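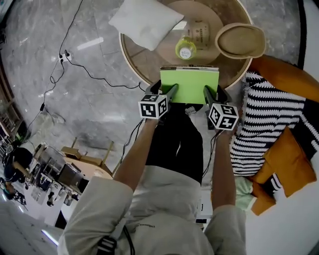
3. Preparación del lugar y primera sesión

Este capítulo explica cómo se prepara una sesión de duelo y despedida con el juego de tarjetas Plorkby, desde la elección del lugar hasta el cierre. Se supone que usted ya ha leído el capítulo 2 y que el contenido del maletín está completo. Si falta alguna pieza, consulte primero la lista de la página 4 del cuaderno de guía.

El texto corresponde a la segunda edición del juego, revisada el 23 de abril de 2023. Los usuarios de la primera edición pueden seguir los mismos pasos, pero sus tarjetas no tienen el borde de color y es necesario separarlas por el número.

3.1 Antes de invitar a las personas

1. Decida el tamaño del grupo. El juego está pensado para un mínimo de cuatro participantes y un máximo de nueve, sin contar a la persona que guía.

2. Elija la fecha. Una sesión completa dura dos horas y media con la pausa incluida. Por experiencia, las sesiones de enero son las más difíciles de llenar, y al mismo tiempo son las que más piden los grupos que ya conocen el método.

3. Envíe la invitación con una semana de anticipación. Indique la hora de comienzo y la hora de final, y también que después del comienzo no se puede entrar.

4. Pida a cada participante que traiga un objeto pequeño que le recuerde lo que quiere despedir. Puede ser una persona, una casa, un trabajo, una época. El objeto no se entrega y no se quema.

Nota: No pregunte por escrito cuál es el motivo de cada uno. Algunas personas lo deciden solamente cuando ya están sentadas, y esto está bien.

Precaución: El juego Plorkby no sustituye la atención psicológica. Si una persona ha sufrido una pérdida muy reciente o le comunica que no puede dormir o comer, hable con ella en privado antes de la sesión y ofrézcale la hoja de contactos, que usted debe completar con los servicios de su región.

3.2 El lugar

La sesión se puede hacer en interior o al aire libre. En los dos casos se necesita un suelo llano, una puerta o un límite claro (por ejemplo, una cuerda entre dos árboles) y un baño a distancia razonable.

1. Coloque las sillas o los cojines en círculo. Deje un hueco de la anchura de una silla, por el cual entran y salen las personas. El hueco permanece abierto durante toda la sesión.

2. Extienda el paño en el centro. La costura doble marca el norte. Si no dispone de brújula, oriéntela hacia la entrada y dígalo al grupo.

3. Ponga el cuenco sobre el paño y llénelo de agua hasta la línea interior. El cuenco vacío pesa 431 gramos y con viento fuerte se puede mover, por lo tanto al aire libre conviene llenarlo antes de poner las tarjetas al lado.

4. Sitúe la lámpara Kamel detrás de la persona que guía, nunca en el centro. La luz de frente cansa los ojos y hace que la gente mire hacia abajo.

5. Apague los teléfonos. Un teléfono en silencio sigue vibrando - y el grupo lo oye.

Nota: Si la sesión incluye el paseo de apertura, busque un camino circular. El recorrido recomendado es de 900 metros, sin escaleras. Camine usted al final de la fila y deje que la persona más lenta vaya delante.

Precaución: No utilice velas sobre el paño. El tejido no está tratado contra el fuego.

3.3 Ordenar las tarjetas

El maletín contiene 36 tarjetas, divididas en cuatro grupos según el color del borde:

Borde azul: preguntas de llegada
Borde marrón: preguntas de memoria
Borde rojo: preguntas que cuestan
Borde blanco: preguntas de cierre

1. Separe los cuatro grupos y mezcle cada uno por separado.

2. Lea para usted misma o usted mismo todas las rojas. Retire las que no sean adecuadas para el grupo de este día y guárdelas en el bolsillo de la tapa.

3. Ponga los grupos boca abajo alrededor del cuenco, empezando con el azul al norte y siguiendo en el sentido del reloj.

4. Deje la tarjeta blanca sin texto debajo de todas las otras blancas. Se usa solo en el paso 9 del apartado siguiente.

3.4 Desarrollo de la sesión

1. Dé la bienvenida de pie, en la entrada, persona por persona. No hace falta decir más que el nombre.

2. Cuando todos están sentados, lea en voz alta los tres acuerdos impresos en la tapa: lo que se dice se queda aquí, no se dan consejos, cada uno puede pasar.

3. Guarden juntos un minuto de silencio. Si se oyen pájaros, lluvia o tráfico, nómbrelo al final en una sola frase.

4. Invite a la primera persona a tomar una tarjeta azul. Quien lee la tarjeta contesta primero, después contesta quien quiere.

5. Haga dos vueltas azules y una marrón. En esta parte no intervenga, salvo para recordar los acuerdos. La duración prevista es de 40 minutos.

6. Anuncie la pausa. Ofrezca agua o infusión fuera del círculo. Los objetos que han traído los participantes se quedan en sus sitios.

7. Después de la pausa, pregunte si el grupo desea tomar tarjetas rojas. Es suficiente que una sola persona diga no. En este caso, continúe con las marrones y no pida explicación.

8. Invite a cada participante a tocar el agua del cuenco con los dedos mientras dice una frase a su objeto. La frase se puede decir también en silencio.

9. Haga la vuelta blanca. La tarjeta sin texto le toca a la última persona, y ella elige con qué palabra se cierra el círculo.

10. Vacíe el cuenco en la tierra o en una maceta. Dentro de una ciudad el grupo Pokerska, que probó esta edición con nosotros, usa el árbol más cercano a la puerta.

Nota: El llanto no interrumpe el turno. Espere. Tenga pañuelos en el suelo y no en la mano, porque ofrecer un pañuelo a una persona se entiende muchas veces como una petición de parar.

Precaución: Si un participante abandona el círculo y no vuelve en cinco minutos, salga a buscarlo. Acuerde antes quién de los presentes leerá la tarjeta siguiente mientras usted está fuera.

3.5 Después de la sesión

1. Seque el cuenco con un trapo suave. No lo meta en el lavavajillas.

2. Sacuda el paño y guárdelo doblado con la costura hacia fuera. Se lava a mano con agua fría.

3. Devuelva las tarjetas rojas retiradas a su grupo.

4. Anote en el cuaderno de guía la fecha, el número de asistentes y las tarjetas que funcionaron mal. No escriba nombres ni nada de lo que se ha contado.

5. Al día siguiente, mande un mensaje corto e igual para todos. Hay un modelo en el anexo B.

Las tarjetas de repuesto se piden a Zikport con el número que figura en el reverso. Para una tarjeta de la primera edición indique además la pregunta completa, ya que la numeración ha cambiado en el grupo marrón.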